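Section 2. Budgeting for Your Ryu Tabletop Cell

Read this before signing the purchase order. Anneliese Kuhlmann in Sarneck planning support will take your call afterward too, but she sighs.

Typical practice table, arm and toaster included:

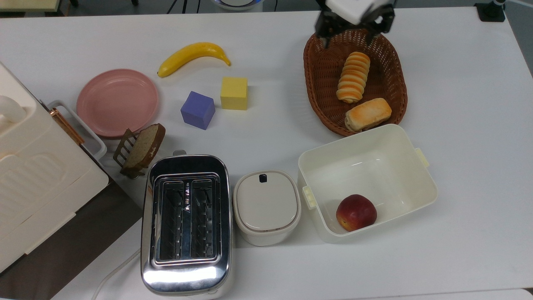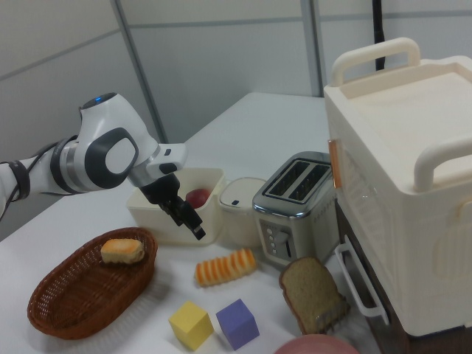
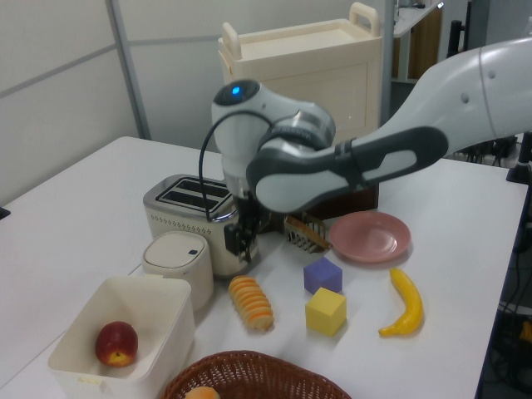
1. Price the arm, gripper and mount as one line. Buyers who forget the mount own a very expensive paperweight.

2. Add $448 for the Zalleo spare finger kit. You will drop a finger behind something.

3. Set aside $90 for props. Groceries count as props until someone eats them.

4. Enter $1,253 for the Usten service plan, billed each May whether or not you remember it.

5. Hold back some 20 percent of the total for cables. Finance will ask why. Show them the cables.

NOTE: Shipping is quoted to the curb. The stairs are yours.

CAUTION: Do not order the arm before measuring the table. Returns must go back in the original carton, so keep it, however much your office manager hates it.

6. Send the completed sheet to Sarneck and go on to Section 3, Power and Outlets.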